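Hadine comparison

The Hadine comparison is a series of informal trials of hand-held grippers, carried out over one summer and written up in September by Dexter Bautista and Murray Dunstan, two engineers working in Noverwood. It set a two-fingered design, known in the write-up as the Marikar hand, against an older three-fingered one called the Dinis. The trials are mostly cited for their cloth handling results, which have been repeated more often than they have been checked.

Background

Hand-held grippers are carried by a person, who does the task while a camera on the tool records it. The recordings are then used to train a robot arm with the same fingers. The appeal is cost, as a person with two tools can work in any home without an arm having to be moved in. The weak point is the step from hand to arm. People correct a bad grasp without thinking, and a motor with the same fingers may not.

Bautista and Dunstan set out to learn which finger shape gave the more usable recordings. They limited the work to household tasks, and clothing took up the largest share. The sessions produced 2,441 recordings, of which 808 were thrown out before scoring. The write-up gives the reasons for discarding them in a single sentence – lost tracking, dropped tools and "operator error" – and does not say how many fell under each. Critics have asked how a dropped tool was told apart from a poor grip, and the authors have not given a full account.

Cloth handling

Thin cotton is a hard case for any pinch gripper. It lies flat, offers no edge to push against, and folds away from a fingertip that comes in too steeply. The Marikar trials used a tool in each hand, so that one pair of fingers could hold while the other moved.

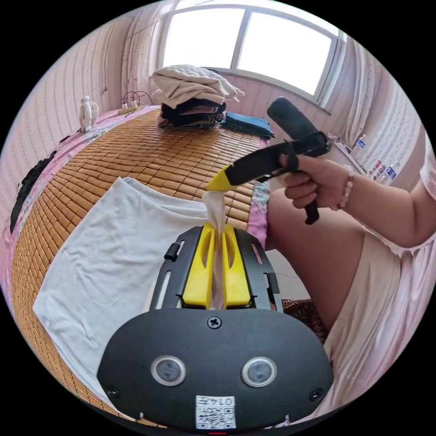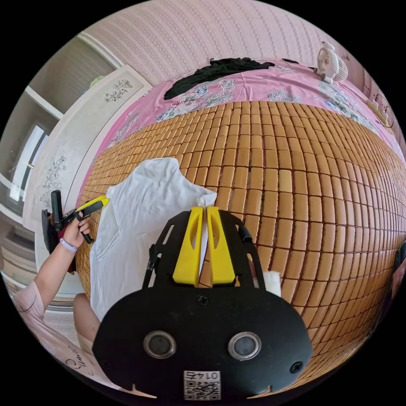
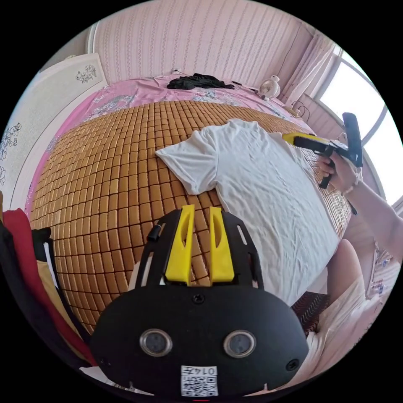

Two-tool work on a bed covered with a tiled mat.

Does a good result with a hand-held gripper mean that a robot arm will do as well?
It shows only that the fingers can do the job when a person is guiding them. The arm has its own limits in reach, speed and force, and needs to be tested separately.

Results

The write-up ranks the Marikar hand first on shirts and towels and second on rigid objects such as cups and boxes. Its advantage on cloth is put down to the narrow fingers, which can get under a hem with less bunching. That may be right, but the trials were not set up to show it. The two designs differed in finger width, grip force and trigger travel, and no session changed one of these while keeping the others fixed.

There is also the matter of practice. Only nine operators took part, and all of them used the Dinis first. By the time they picked up the Marikar they had already spent days folding shirts with a gripper. Dunstan later agreed that the order should have been mixed, though he held that the gap was too large to be explained by practice alone. No figures were offered in support.

Transfer to an arm was tried on a small scale. A bench arm with Marikar fingers was given 13 shirts to fold and was judged to have done so "acceptably" in most cases. The standard for an acceptable fold is not stated, and the judging was done by the two authors, who knew which fingers were fitted. The Dinis was not tried on the arm at all, which leaves the main question of the project open.

Reception

The comparison found a readier audience among people building their own tools than among those buying them. Builders took up the practical notes, in particular the advice to replace finger pads on a fixed schedule and to check the camera mount for play before each session. Those sections are detailed and have held up fairly well.

The ranking itself has had a mixed reception. A repeat with mixed order and outside scoring was proposed by Bautista, but no results have been published.

See also

Bimanual manipulation
Deformable object handling
Parallel-jaw gripper
Fisheye lens calibration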